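**安全与质量｜八月份夹爪异常闭合事件通报**

八月的一个星期五，Cestden自动化实验室在Zurnenville园区开展纸张抓取测试期间，发生一起夹爪异常闭合事件。机械臂在下探途中提前闭合，夹爪指端触及台面后触发力矩保护，系统随即停机。事件未造成人员受伤，一侧指端护套受损，已更换。

值班工程师Vivek Sisodia按规程切断驱动电源，并保存控制器日志。调查工作由设备安全主管Ashok Mishra牵头，Jitendra Dixit负责轨迹数据复核。日志显示，本轮测试共执行抓取3,565次，其中3,368次正常完成，其余各次均因高度估计超差被系统中止或判为失败。异常闭合发生在下探阶段，当时控制器采用的台面高度与标定值相差5毫米。

复核认为，直接原因是腕部相机更换后未重新进行手眼标定，高度补偿参数仍沿用旧值。纸张边缘卷曲和纸面褶皱会进一步放大估计误差。测试所用纸张为手写数学推导稿，内容包括多项式与矩阵，笔迹较细，在腕部相机视角下略显模糊，识别程序对纸面边界的判定因此不够稳定。
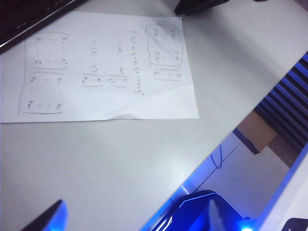
### 整改措施

1. 凡更换或拆装腕部相机，须重新完成手眼标定，由Pankaj Chauhan签字确认后方可上电运行。
2. 下探阶段增设高度一致性校验，偏差超过限值时，机械臂应停止下探并保持夹爪张开。
3. 纸张类测试开始前，操作人员应检查纸面平整情况，并将结果记入班次记录。
4. 力矩保护触发后，未经设备安全主管批准，不得远程复位。

上述措施自本期通讯发布之日起执行。实验室已按新参数完成58次验证抓取，未再出现提前闭合。Flotel项目组使用同型号夹爪，应参照本通报开展自查，并将自查结果报送Pankaj Mathur。

对本通报内容有疑问的，请与设备安全组联系。完整调查报告可在实验室内部文档库查阅。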